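# Bildergalerie: Softwarestand der Steckaufgabe im Projekt Jirnness

Das Projekt Jirnness befasst sich mit der Steuerungs- und Planungssoftware für kleine, preisgünstige Roboterarme. Beteiligt sind die Arbeitsgruppe Sunima, die das Gesamtsystem verantwortet, und die Arbeitsgruppe Clindolik, bei der die Bildverarbeitung liegt. Die Galerie ergänzt den technischen Zwischenbericht vom April und richtet sich an die Projektpartner sowie an Einrichtungen, die den Softwarestand übernehmen möchten.

Als gemeinsame Prüfaufgabe wurde das Einsetzen von Formteilen in eine Platte mit passenden Aussparungen festgelegt. Die Aufgabe ist mechanisch einfach und stellt dennoch Anforderungen an sämtliche Schichten der Software: Das Teil muss im Greifer lokalisiert, die zugehörige Öffnung erkannt, eine kollisionsfreie Bahn geplant und die Bewegung kurz vor dem Kontakt verlangsamt werden. Fehler in einer dieser Schichten zeigen sich erfahrungsgemäß erst beim Absenken über der Öffnung und lassen sich dort nur mit vollständigen Aufzeichnungen zuordnen.

## Aufbau der Software

Die Software gliedert sich in vier Module, die über einen gemeinsamen Nachrichtendienst verbunden sind. Jedes Modul kann einzeln gestartet, angehalten und gegen eine Aufzeichnung betrieben werden. Der Nachrichtendienst trägt die Bezeichnung Molefe und wurde innerhalb des Projekts entwickelt. Er versieht jede Nachricht beim Eingang mit einem Zeitstempel und schreibt sie parallel zur Zustellung in ein Protokoll.

Die Trennung der Module wurde in der ersten Projektphase mehrfach überarbeitet. In der ursprünglichen Fassung griff die Bahnplanung unmittelbar auf die Ergebnisse der Bildverarbeitung zu. Wurde eine Öffnung kurzzeitig falsch klassifiziert, führte dies zu einem Sprung der Zielpose und in der Folge zu einem Abbruch durch die Überwachung. Seit Version 2 liegt zwischen beiden Modulen ein Szenenmodell, das nur bestätigte Änderungen weitergibt.
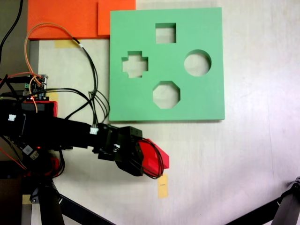

Das Szenenmodell führt für jede Aussparung eine Formklasse, eine Lage in der Tischebene und einen Vertrauenswert. Kreis und Achteck liegen in der Konturanalyse nahe beieinander, insbesondere bei flach einfallendem Licht und weichen Schattenkanten. Die Klassifikation stützt sich deshalb auf die Krümmung entlang der gesamten Kontur und wertet einzelne Eckpunkte nur ergänzend aus. Quadrat und Kreuz werden mit demselben Verfahren behandelt, damit keine Sonderfälle im Quelltext gepflegt werden müssen.

## Wahrnehmung

Die Bildverarbeitung arbeitet auf einer Ansicht von oben. Vor der Segmentierung wird das Bild in die Tischebene entzerrt. Die hierfür benötigten Parameter werden bei jedem Start eingelesen und gegen den zuletzt freigegebenen Stand geprüft. Überschreitet die Abweichung den hinterlegten Grenzwert, verweigert das Modul den Übergang in den Betriebszustand und meldet den betroffenen Parameter im Klartext.

Die Trennung von Platte, Formteil und Hintergrund erfolgt über Farbe und Kontur. Helle Tischflächen erleichtern die Bestimmung der Aussparungen, erfordern jedoch eine feste Belichtung. Die automatische Belichtungsregelung der Kamera ist im Regelbetrieb abzuschalten. Kabel und Leitungen im Sichtfeld werden über eine mitgeführte Maske des Arms ausgeblendet. Leitungen außerhalb dieser Maske kann die derzeitige Fassung nicht zuverlässig von schmalen Objekten unterscheiden; eine Verbesserung ist bei Clindolik in Arbeit.

Für die Bewertung der Wahrnehmung steht ein Bestand von 3,000 Einzelbildern zur Verfügung. Hiervon wurden 627 Bilder von Hand nachannotiert, vorwiegend Aufnahmen mit teilweise verdeckten Öffnungen. Trainings- und Prüfbilder sind nach Aufzeichnungssitzungen getrennt, sodass keine Sitzung in beiden Teilmengen vertreten ist.

## Bahnplanung

Die Planung erfolgt in zwei Stufen. Eine grobe Bahn führt das gegriffene Teil in eine Vorposition oberhalb der Platte. Erst dort wird die Lage des Teils im Greifer erneut bestimmt und die Feinbahn berechnet. Das Verfahren verlängert den einzelnen Zyklus, verringert jedoch die Anforderungen an die Wiederholgenauigkeit des Greifvorgangs.

In der Kollisionsprüfung wird das gegriffene Teil als Bestandteil des Arms behandelt. Das Modell verwendet hierfür eine vereinfachte Hülle, deren Abmessungen aus der Formteildatei stammen. Überstehende Abschnitte des Teils sind in der Hülle vollständig enthalten. Wird ein neues Formteil angelegt, ist die Datei vor dem ersten Lauf mit dem mitgelieferten Prüfwerkzeug zu validieren. Fehlende Angaben zur Greifhöhe führen zu einer Ablehnung der Datei.

Weiche Werkstoffe wie Schaumstoff werden im Planungsmodell als starr angenommen. Die Nachgiebigkeit wird ausschließlich in der Regelung berücksichtigt. Diese Zuordnung ist bei Erweiterungen beizubehalten.

## Regelung und Überwachung

Die Regelung übernimmt die geplante Bahn abschnittsweise und begrenzt Geschwindigkeit und Beschleunigung jedes Gelenks. Im Nahbereich der Platte gilt ein eigener Parametersatz. Der Wechsel zwischen den Parametersätzen erfolgt ausschließlich an Abschnittsgrenzen, um Sprünge in den Sollwerten zu vermeiden.

Die Überwachung läuft als eigenständiger Prozess und ist nicht vom Szenenmodell abhängig. Sie unterscheidet 9 Abbruchgründe, darunter das Ausbleiben von Gelenkmeldungen, das Verlassen des Arbeitsraums und einen unerwarteten Anstieg des Motorstroms. Jeder Abbruch wird mit Kennziffer, Zeitstempel und letztem Sollwert abgelegt. Eine selbsttätige Wiederaufnahme ist nicht vorgesehen; die Freigabe erfolgt durch die Bedienperson an der Konsole.

## Aufzeichnung und Auswertung

Sämtliche Läufe werden über Molefe aufgezeichnet. Eine Aufzeichnung umfasst Kamerabilder, Gelenkstellungen, Sollwerte, den Verlauf des Szenenmodells und die vollständige Konfiguration der beteiligten Module. Läufe ohne gespeicherte Konfiguration werden in der Auswertung nicht berücksichtigt.

Das Auswertewerkzeug gibt die Aufzeichnungen zeitrichtig wieder und erlaubt es, ein einzelnes Modul durch eine neuere Fassung zu ersetzen. Auf diesem Weg werden Änderungen an Wahrnehmung und Planung geprüft, bevor sie am Arm eingesetzt werden. Änderungen an der Regelung sind hiervon ausgenommen und erfordern stets einen begleiteten Lauf mit verringerter Geschwindigkeit.

## Bezug und Nutzung

Der Softwarestand wird den Projektpartnern über die gemeinsame Ablage bereitgestellt. Anfragen weiterer Einrichtungen nimmt die Arbeitsgruppe Sunima entgegen. Die Nutzung der Abbildung in Berichten und Vorträgen ist unter Nennung des Projekts Jirnness gestattet.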